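Re: [floorcrew] Sumen units, what happens to our hours

Quick one before the night shift, sorry for typos, I have to be at Ackermann by 9 pm and the van is not loaded.

Earlier message on this thread said:

> Can somebody who has worked next to the Sumen tell the rest of us what
> it's like? Office says it "takes over floor pickup" and that our visits
> get shorter. Shorter visits means less pay unless the rate changes, and
> I haven't seen a word on the rate. Jolis crew is supposed to get one in
> February. Also who empties the thing, who carries it up steps, and what
> do we do if the family is home? I don't want to find out on the day.
>
> Not against it. My knees would be glad. Just want to know what job I
> have when it's there.

OK so. I've had one on my route at Jendcombe since the start of the trial. Will try to answer in order but no promises.

First, what it does. It sweeps. Broom in one hand, dustpan in the other, tips the pan in a bucket. It's on a wheeled base and it does not do steps, not one, so if the place has a step at the door you need the ramp, and the ramp is a two person carry. That answers the steps question. On the work order it says one person. Write it up every time you get sent alone. I have.

It's slow. When I sweep a doorway I don't think about it, it's done. The Sumen lines up the pan, then goes back and lines it up again, then does something with the other arm. You'll want to grab the broom off it. Don't, it stops the whole run if you get inside the reach and then you have to call the desk to restart.
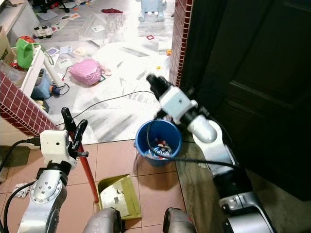
The hours. We're 29 people on the day list, and the office number was that pickup and sweeping come to 1250 hours over the trial. I don't know how they got that and I asked twice. What I can tell you from my own sheet is that my visits were cut before the machine was any faster than me. So for the first stretch I was doing windows and bathrooms at a run, plus keeping an eye on it, in less time than I used to get for bathrooms and floors. That got fixed, mostly, after a few of us stopped signing the short sheets. The visits are back to close to the old length where there's a Sumen on site. Get that in writing at Jolis BEFORE it shows up, not after.

The rate. Nothing yet. There's a line for "attending" on the new sheet with no amount next to it. Attending is what they call it when you're in the building with it running. I put all my time there, same rate as cleaning, and it's been paid so far. Somebody upthread heard attending would be paid lower. I haven't seen that on paper and I'd like whoever heard it to say where.

Now the part I think people really need to hear. It sweeps, but it doesn't know what's trash and what's somebody's stuff, not well enough. In an office, fine. In a place with kids the floor is cards and shoes and bits of toys and a dozen things you or I would just know to leave or pick up. Somebody has to say which is which. At present that somebody is you, and it isn't on the work order either. I've asked for it to be called sorting and given its own line. A small card with a picture on it is trash to the machine and the end of the world to a four year old.
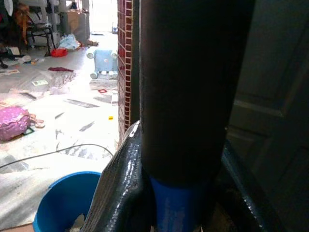 Wrist camera view at the doorway. Toys and bag on the floor side, bucket bottom left.

So what I do now is go in ahead of it. Anything a family might miss goes up on a shelf or chair, and what's left it can have. Takes me longer than the office allows when the room's bad. You also look for cables, every time, all of them, even skinny ones along the floor. I've had a restart over a cable and the desk counted it against the site, not against the machine, so watch for that on your reports.

If the family is home: you're allowed to stop it and you should. Red card in the kit says 400 for the desk, dial that from the site phone and say pause. Don't let anyone tell you pausing is a mark on you. I paused it plenty when kids came back early and nothing happened to me. People ask you a lot of questions too, about whether it records. It has cameras on it, the arms and the head. I tell them yes and to call the office for the rest. We're not paid to explain the data side and nobody has given us a sheet for it. Would like one.

Who empties it. You. Bucket's just a bucket, tie off and dump as usual. The machine will keep going on a full one so look at it now and then.
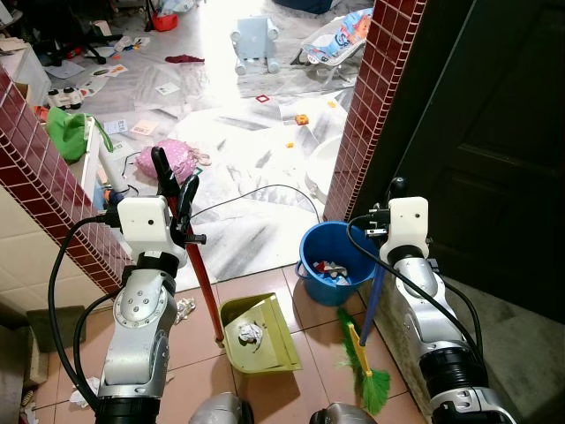
Knees and back, since you brought it up. I was the loudest one against this in the beginning and I'll say it, I go home less sore. The crouching was what was killing me, all day down and up with the short pan. They set the Sumen up with long handled gear and it made me go ask for the same, which they ordered, and which we could of had years ago for next to nothing. Red handle on the pan reaches well up off the floor, so you hold it standing, and the blue broom with the green bristles is the one I'd ask for, I like it better than the old flat ones. If your crew doesn't have long handles yet, tell them you want what the robot gets. Worked for me.

What I miss is small. I used to do floors last and that was my quiet half hour, look over the room, see what I'd skipped. Now the floor goes on while I'm elsewhere and I come back and check it, which is a different kind of tired. More looking, less moving. I do find stuff along the door edges. I take the hand brush to them and put it on the sheet as rework, please all do the same, otherwise the office thinks it's getting edges and the next step is they cut that time too. My rework number so far is 538 minutes. If I'm the only one logging it they'll say it's me.

Nobody on our list has been let go over it. A couple of open spots weren't filled though and I don't count that as the same thing as no jobs lost. Office does.

Things I'd ask for at Jolis, quick:
- visit length in writing, with and without the machine
- the attending rate, a number
- sorting as its own line
- two people any day the ramp goes out
- long handles for everyone
- a sheet for familes about the cameras

Ackermann doesn't have one yet, they want to see how our trial ends. So whatever you get agreed at Jolis is likely what they get too. No pressure.

Van's waiting. Will answer more tomorrow afternoon, reply to the list please and not just to me, I lose stuff.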